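2024-11-02

Right, a thread about my month with the Mornix groovebox, seeing as a few of you asked and I keep answering in bits and pieces in the replies.

Background for the new followers: I make slow, dubby techno in a spare room in Larndale. Until October everything was on the laptop. I'd sit down after dinner, open a project, tweak a hi-hat for an hour and go to bed cranky. Old story.

Picked up the Mornix second-hand from a bloke over in Merrick. Paid more than I should have. It came in the original box but no power supply, which I didn't notice until I got home, so that was a fun arvo driving round looking for a centre-negative adaptor.

First week I hated it. The step buttons are mushy and the menu for swing is buried under Shift + Pattern + hold, and if you let go early it wipes the pattern. I lost a really good bassline that way. Still filthy about it.

Second week I worked out you can copy a pattern BEFORE you touch swing (yes it's in the manual, yes I know) and since then we've been getting on much better.
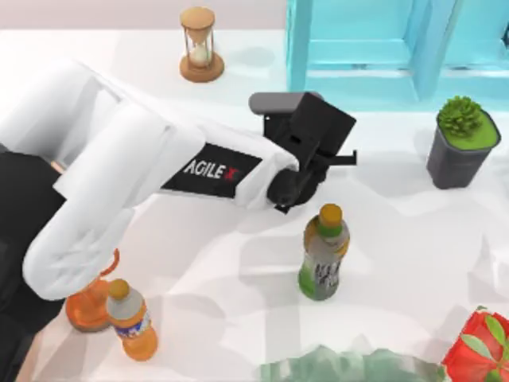
Anyway, what I like most is the filter. It's got this rubbery thing at about two o'clock on the resonance where the kick starts to sing a bit, and if you run the whole kit through it you get that underwater sound I've been faking with plugins for years. No idea if it's meant to do that!

The reverb, on the other hand, is rubbish. Metallic, short, sounds like a biscuit tin. I send everything out to my old Zenham pedal instead and bring it back on channels 7 and 8 of the mixer. Bit of hiss but at 118 bpm with a pad over the top you'd never hear it.

Memory is my other gripe. You get 194 user patterns, which sounds like heaps until you realise every variation eats a whole slot. I'm already up to 173 and most of them are the same kick with a clap moved over by one step. I need to be more ruthless.

Syncing it to the laptop was a pain - USB clock drifts like mad on mine. Went back to a plain old MIDI cable and it's been rock solid ever since. If yours wobbles, try that before you go reinstalling drivers at midnight like I did.

A couple of people asked about playing it live. I've done it once, a half-hour slot at a mate's backyard thing, and I loved it. Muting tracks with actual buttons, no screen glowing in my face. I did trigger the wrong song going into the last bit and had to ride the delay until I found my way back. Someone told me afterwards that was their favourite part, so I'm keeping it in.

Would I tell you to buy one? If you already finish tracks on a computer, nah, save your money. If you've got a folder full of eight-bar loops like me, maybe borrow one for a weekend and see how you go.

I've got 2 tracks properly finished off the back of it, the first ones since January. Mixing them down tomorrow and I'll put the rougher one up here first so you can all tell me the kick's too loud.

Also if anyone has a spare Mornix power supply, the one I bought buzzes. Will swap for a patch cable and some lemons off the tree.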